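Jan 20, 2022

I rebuilt the pool pump! Me! The person who once paid a guy to change a lid gasket!

Some background, for those of you who missed my complaining last summer. Our pump is an old Binine, the gray one with the clear strainer lid, and it came with the house. In August it started leaving a small puddle on the pad under the motor. By closing time the puddle had turned into a stripe running all the way to the fence. I assumed the pump was finished and had started pricing new ones, which is a gloomy way to spend an evening.

Then Babatunde Adeyemi from my old street in Hellville asked me where exactly the water was coming from. I'd been wiping it up for weeks and had never looked. It was dripping from the gap between the motor and the wet end, and he said that almost always means the shaft seal. A shaft seal! It's a little two-piece thing with a spring, and it costs less than lunch.

I ordered seal kit 1432 from Whitlock (double-check the number against the plate on your motor, mine was under a layer of old mud) and did the whole job on the kitchen table with the heat on. January is a great time for this. There's no rush and the pool doesn't care. 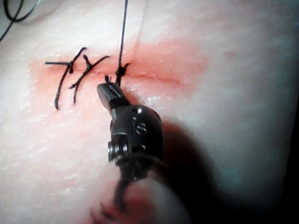 *Three dark stitches along the left half of the cut.*

The teardown went like this. Power off at the breaker, six bolts out of the seal plate, and the motor slides back with the impeller still on it. Hold the shaft still at the far end with a wrench and the impeller spins off by hand. Mine didn't, so I wrapped it in an old towel and leaned on it until it did, and I may have whooped loud enough to wake the dog.

The old seal was a mess. The ceramic face had a groove worn into it and the rubber cup had gone hard as a bottle cap. Getting the pieces out took me 25 minutes, and most of that was the cup, which sits down in a recess where your fingers are no use at all.
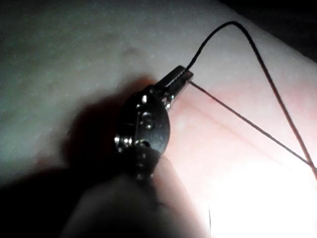 The new seal has one rule, and it's a big one - don't touch the polished faces. Skin oil is enough to spoil them, and so is a speck of grit. I washed my hands 2 times and still wore gloves. Pushing the ceramic half in is easy if you wet the rubber with plain water and press it with a piece of PVC pipe. Picking out the crumbs of the old cup beforehand is the fussy part, and I'd have loved a little metal gripper like the one in that close-up, with the narrow jaws, in place of my bent eyebrow tweezers. No grease on the seal, by the way. Silicone lube goes on the housing O-ring and the lid O-ring and nowhere else.

After that it all goes back the way it came off. Snug the bolts in a star pattern, a bit at a time, and spin the shaft by hand to make sure nothing rubs. Mine turns so smoothly now that I kept walking past the table to give it another spin.

I can't run it until we open the pool, so I don't know yet if it holds. Never run it dry to check! The new seal needs water on it and you can cook it in no time. I'll report back in spring, puddle or no puddle. Next up is the multiport valve, and I already have the spider gasket sitting on the shelf.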